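Kivavau Community > Handheld grippers > Faults and tracking

Left gripper pose jumps and jaw width freezes on soft objects

redden_bench
Posted 5 May 2023

Two handheld grippers, wired, marker plate on each, one camera in each gripper and one at the head. Logging with Havus. Rigid parts record without trouble. With plush toys the left gripper fails in two ways.

First, the left pose jumps sideways and comes back a few frames later. The right pose is smooth through the same frames.

Second, the left jaw width stops updating while the jaws are visibly still closing. In the last session the value stuck at 1,190 counts and stayed there until I opened the jaws fully. The log shows 22 lines of "width stale, holding last value" and no encoder error.

Already tried: swapped the marker plates left to right (fault stayed on the left), recalibrated the head camera, reinstalled the logger. Firmware is the same on both units. Stills from the head camera and from a gripper camera follow.

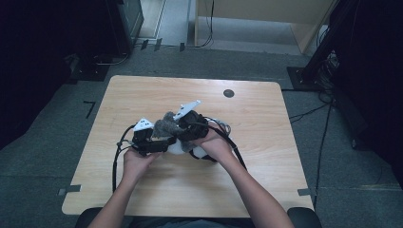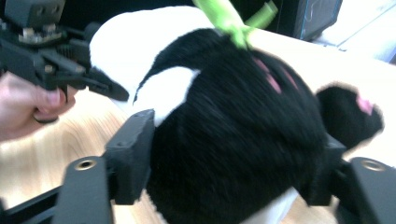 First: both grippers closed in on the gray piece. Second: black-and-white toy between the fingers.

Is this one fault or two? I would like to avoid sending the unit back if it is something I can fix on the bench.

thampi_user
Same thing with mine. I restart the logger and it goes away for a while. Try a different USB port.

Arlo Halvorsen
Two faults, I think, and they need separate tests.

Pose jump. The plates are close together when you work on one small object. If the tracker loses part of a plate for a few frames it can settle on a wrong solution. Long fur makes this worse if it rises in front of the dots. Since you swapped the plates and the fault stayed left, the plate print is fine. Check that the left plate's bracket screws are tight, then replay the session with the raw detections shown. If the dot count drops at each jump, it is occlusion. Raise the rejection threshold and let the filter coast over the gap.

Frozen width. "Stale" means the logger received no new sample. It does not mean the sensor read a bad value, so I would look at the cable before the encoder.

1. Stop recording and power down both grippers.
2. Swap the two cables at the gripper end only.
3. Power up and cycle both jaws ten times with nothing between them.
4. Repeat while gently flexing each cable near its connector.

If the fault moves to the right gripper, replace the cable. If it stays left, open the housing and check that the encoder connector is seated. Fibers from plush can also get into the jaw slide. That gives a stiff jaw and a width that changes slowly, so it would not produce the stale message by itself, but clean the slide while you are in there.

Discard any take with stale lines. The held value looks like a steady grip, and if you replay it on a powered arm the jaws will stop at the wrong opening. Keep clear of the jaws during the first replay after the repair.

redden_bench
Fault moved to the right with the cable. Flexing it at the strain relief brings up the stale message every time. New cable ordered.

The pose jump is still on the left. Bracket screws were tight. Dot count drops in most of the jumps but not all of them, so I will post the raw detections in a new thread.

Viewed 2,905 times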